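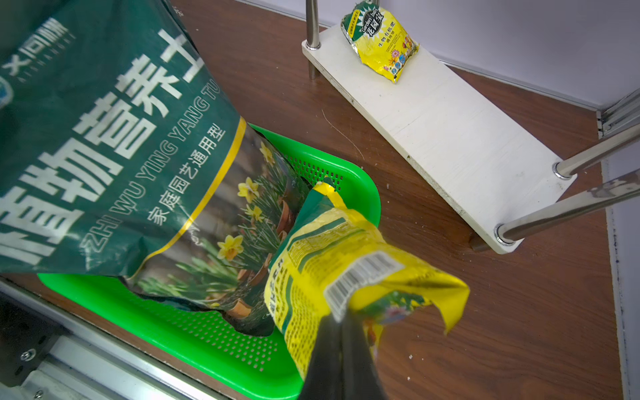 Potting Table Questions, Answered

I get a lot of the same questions through the contact form, usually on a Wednesday night after people have been to the garden center and come home with more stuff than they have shelf. So I've put them all on one page! If yours isn't here, write to me and I'll add it when I get a minute. Some of these answers have changed over the years, so if you read this page a while ago, read it again.

Do I need a real potting bench?

No. I worked on the kitchen table for years and I still do plenty of it there. What you want is something with sides to catch the spills. I like a plastic tray or a shallow basket, and the green ones with little holes all over are fine for holding bags and packets. Just don't tip loose soil straight into one with holes, or you'll be sweeping it off the table (ask me how I know). For the messy part I put down newspaper or an old cookie sheet.

What soil do you use?

General-purpose, for nearly everything. The bag with daffodils on it says 植物营养土, "plant nutrient soil," and the smaller line under that says it's the general type for home gardening. That kind of mix suits most leafy houseplants. For succulents I add a lot of grit, and for orchids I don't use soil at all, I use bark.

Can I keep an opened bag of soil?

Sure. Squeeze the air out, roll the top down tight and clip it. I use big clothespins. Keep it off the garage floor if your garage gets damp. Mine once sat open from March until the end of summer and I had fungus gnats in every room of the house — every room! If an old bag smells sour, spread the soil out on a tarp for a day before you use it.

How much fertilizer should I put in?

Less than you think. Read the packet first, and then if you're nervous go with half of what it says. A lot of bagged mixes already have some food in them, so I don't feed a newly potted plant for the first month or so. I killed a gorgeous fern by being generous and I still feel bad about it.

My packet is all crumpled and I can't read the directions. Now what?

Flatten it out under a heavy book and try again in good light. If the print is in a language you don't read, the translate feature on your phone does a decent job, as long as the packet is lying flat. My neighbor Noemí Cuautle cuts the directions off and tapes them to the lid of a jar, then keeps the fertilizer in the jar. I've copied her ever since. Label the jar, please, and keep it up high away from kids and pets.

Are fake plants cheating?

Oh, I get this one so much! No, they are not cheating. I have a dark corner where I've lost two pothos and a peace lily, and at some point you have to stop. An artificial plant in a nice pot fills the spot and doesn't suffer. I go for the bushy kind with a mix of things in it, some plain green leaves, some pale frosted sprigs that look a bit like lavender, and a few yellow flower spikes for color.

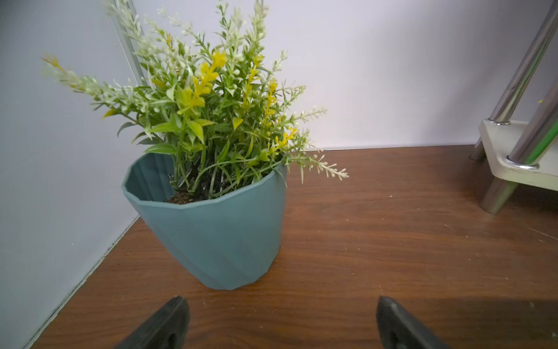
The pot matters as much as the plant, I think. A teal one with twisty, angled sides looks great against a white wall, and the bright yellow and the blue-green get along nicely. Spread the stems out with your fingers so they lean in different directions, and let one or two hang past the rim. Straight out of the box they're all squashed together like a broom.

Should I put real soil in a fake plant's pot?

You can! A layer on top hides whatever is holding the stems. I fill the bottom with pebbles first so it doesn't tip over, then add dry soil just below the rim. Don't water it. My brother-in-law watered mine for a whole vacation.

How do I dust one?

Hair dryer on the cool setting, out on the porch. For the stubborn bits use a soft paintbrush. I do mine when I'm changing the sheets, or I'd never remember.

Can you tell me what's wrong with my plant from a photo?

I'll try. Send one of the whole plant and one of the worst leaf, and tell me how often you water. I'm slow in spring, so give me 10 days.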